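We use cookies to remember your language and region. Accept | Manage settings

Claltar Fabric Steamer: Set-Up and Care Guide
Section 4: Steaming knits and sweaters

Knits are where the Claltar really shines! A sweater that has spent all summer folded at the bottom of a drawer can look fresh again in minutes, and you never have to press an iron down on those lovely raised stitches. Read Section 2 (Filling and first use) before you start if this is your first time with the steamer.

Before you begin

1. Check the care label. If it says "do not steam," stop there and follow the label.
2. Turn the garment inside out and look for loose ends. Tuck them back through to the wrong side with a blunt needle. Don't snip them, or the stitch may run.
3. Fill the tank to the line with plain tap water. If your water is hard, use distilled.
4. Snap on the Stunus soft brush head. It should click on both sides.
5. Plug in and set the dial to 2 (Knits). The light blinks while the tank heats and turns solid when it's ready.

CAUTION: Steam burns. Keep your free hand behind the direction of the steam at all times, and never steam a garment while someone is wearing it.

Choosing a surface

You can hang a light knit, but a heavy one should always lie flat. Cables hold a lot of yarn, and with warm steam running through them the whole sweater can grow longer on the hanger before you notice. A bed works beautifully. Put down a folded bath towel first, then a clean cotton sheet, and spread the sweater on top with plenty of room for the sleeves.

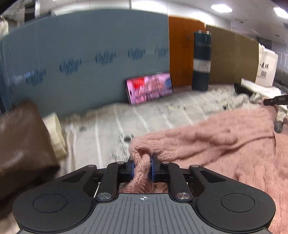

Fig. 4-1. Pink cable-knit sweater on a striped sheet.

Steaming a cable knit

6. Smooth the body with your palms, working from the middle toward the side seams. Don't pull on the hem.
7. Hold the brush head just above the yarn. Squeeze the trigger and move slowly along the line of the cable, from the bottom up.
8. Let go of the trigger and pat the stitches into shape with your fingertips once the steam clears. This is the fun part, because the cables puff right up!
9. Do the sleeves one at a time, then the collar. Ribbing only needs a quick pass.
10. Turn the sweater over and repeat on the back.
11. Leave it flat until it is cool and fully dry. Folding too early puts the creases straight back in.

NOTE: Fuzzy yarns such as mohair or brushed blends love extra distance. Lift the head a little higher and finish with a gentle shake to bring the fluff back up.

NOTE: Water spots on the fabric usually mean the head was tipped too far. Hold it level, let the steamer run into the sink for a moment, and try again.

Getting out a stubborn fold

Drawer creases across the chest can take a second visit. Lay a thin damp cotton cloth over the crease, set the dial to 2, and steam through the cloth for 8 seconds. Lift the cloth and let the knit rest before you check it. Lieven Nijs on our test bench likes to roll the sleeve around a small dry towel for creases at the elbow, and it works wonderfully on thick wool too.

After each use

12. Turn the dial to Off, unplug, and let the steamer cool completely.
13. Empty the tank. Standing water leaves scale.
14. Pull off the brush head and pick out any lint. Rinse it in lukewarm water and air dry.
15. Wind the cord loosely around the base.

CAUTION: Do not add perfume, starch or fabric softener to the tank. They clog the valve, and damage caused by additives isn't covered by the warranty.

If the steam turns weak or sputters, go to the descaling steps on page 76.

Related guides
Claltar 3000: Quick start
Removing pills with the Degefa fabric comb
Storing wool over the summer, by Mesfin Mamo
Dillow travel pouch: packing and care
Replacing the tank seal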